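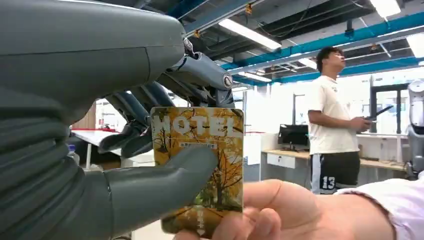

Chapter 4
The Front Desk and the Room Count

Learning goals
Work out occupancy for one night and for a month. Tell the difference between a room that is full and a room that is paid for. Read a night report without help.

Start with the thing every hotel sells. Not beds. Nights. A room that stays empty on Monday can't be sold again on Tuesday – that Monday is gone. A shoe store can keep the shoes in back untill somebody wants them. A hotel can't. Keep this in mind all through the chapter, most of the math comes out of it.

Opening case: Drollholm
The Drollholm is a small hotel in the town of Skornthorpe. 18 rooms, open 365 days a year, one desk, one night clerk. Radosław Kaczorowski took over as manager in April and asked for the night reports. There were none. There was a paper book with names in it and a drawer of keys, and the old manager had gone by the keys. Key out, room full. Key in, room empty.

Works fine until it doesn't. Guests left early and took the key home. One room was being used to store chairs and its key was out for weeks. Two rooms were free stays for the owner's family, so full, but no money. The book said one thing, the drawer another, the bank a third.

Kaczorowski's first step was small. Every night at 11, the clerk wrote down four numbers: rooms in the building, rooms out of use, rooms sold, rooms given free. Then the cash total. One line per night. We will use those same four numbers from here on.

Key terms
Room night – one room for one night. Two rooms for three nights is six room nights.
Out of order – a room that can't be sold (leak, paint, chairs).
Comp room – occupied, no charge.
Occupancy rate – rooms sold divided by rooms available, times 100.
Average rate – room income divided by rooms sold. Comps stay out of it.

A quick look at the math
Say a bigger place, the Plendance, has 1,000 room nights to sell in a month and sells 750. Occupancy is 75 percent. Easy. Now take the rooms under repair out of the 1,000. The rate goes up and not one more guest came in. So always ask what the bottom number is. Some hotels leave broken rooms in, some take them out, and both will tell you their way is the normal one. In this book they come out, unless a problem says otherwise.

Before you read on
Look back at your notes on fixed costs from Chapter 3. Heat, the clerk's pay, the loan. These don't care how many rooms are full, and you'll need them for the break-even problems on page 23. Bring a calculater.

4.1 What the night report shows
The report is written after the last expected arrival and before the date is changed over in the books.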